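We use cookies to remember your settings and to see which pages get read. Accept all | Manage choices

Guides > Floors > Brekitau click planks > Part 2: Laying the first rows

Part 2: Laying the first rows

Okay, so your planks have been sitting in the room for a couple of days, the underlayment is down and taped, and you've read Part 1 (please read Part 1, it's short!). Now comes the fun bit. I've laid Brekitau planks in my own hallway, my sister's den and one very crooked attic, and I still get a little thrill when that first row goes in straight.

Before you start, set out your tapping block, pull bar, spacers, pencil, square and saw. I use the Hident pull bar because it has a felt pad on the underside, but any pull bar with padding will do.

1. Measure the width of the room at both ends and once in the middle. Write all of it down, even if the numbers look the same. My hallway was 87 inches at one end and a good bit less at the other, and I only caught it on the second try.

2. Work out your last row now. Divide the room width by the width of one plank. If what's left over is narrower than 2 inches, trim the first row so that the first and last rows come out close to the same size.

Note: Take off the expansion gap on both sides before you divide. I forgot this in the attic and had to rip a whole row down the length, which took most of an afternoon and a fair amount of swearing.

3. Open three or four boxes and mix the planks as you go. Each box has its own batch of shades, and if you use them up one at a time you get stripes of color across the room. Ye-rin Shin, who checks these pages for me, likes to lay the planks out loose first and shuffle them around until she's happy. I just grab and go, and we're both fine with our floors.

4. Saw the tongue off the long side of the first row, put that side toward the wall, and push your spacers in. Click the short ends together, flat on the floor, with a light tap.

5. Start the second row with an offcut at least 11 inches long. Tilt the plank in at a low angle, lean into it, and lower it. You'll hear a dull click. If you can still feel a ridge with your fingertip, lift it back out and look for grit in the groove – it's nearly always grit.

Caution: Never hit the plank itself with a hammer. The locking edge chips very easily, and a chipped edge won't hold no matter how nicely you ask it.

6. Where the new floor meets an older one, stop and think about direction. You can run the planks the same way as the old boards, or put a strip between the two and let each floor do its own thing. I'm a strip person. Different colors side by side don't bother me a bit, and a gray and brown floor next to redder wood can look really nice.

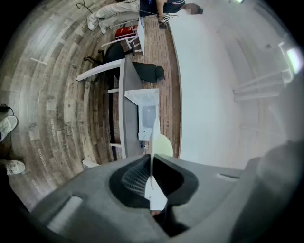

7. Cut the transition strip to length, dry fit it, and only then fix the track. The Šimek track comes with its own screws, and they're short for a reason, so please don't swap in longer ones if you have pipes or heating under there.

Note: The strip gets fixed to the subfloor and never to the planks. The planks need to slide under it when the weather changes. I did mine in September and the gap had shifted a little by spring, all perfectly normal.

8. Check every row for straightness with a string line before you go on. Once you have three rows locked together, slide the whole lot up tight against the spacers and carry on in Part 3.

If a plank is damaged, set it aside for cuts. The good half will end up under a radiator or in a closet somewhere.

Related guides
Part 1: Getting the subfloor ready
Part 3: Doorways, pipes and the last row
Taking up a single damaged plank
Young-sook Jin on choosing underlayment
Fotari moisture meter: how I use mine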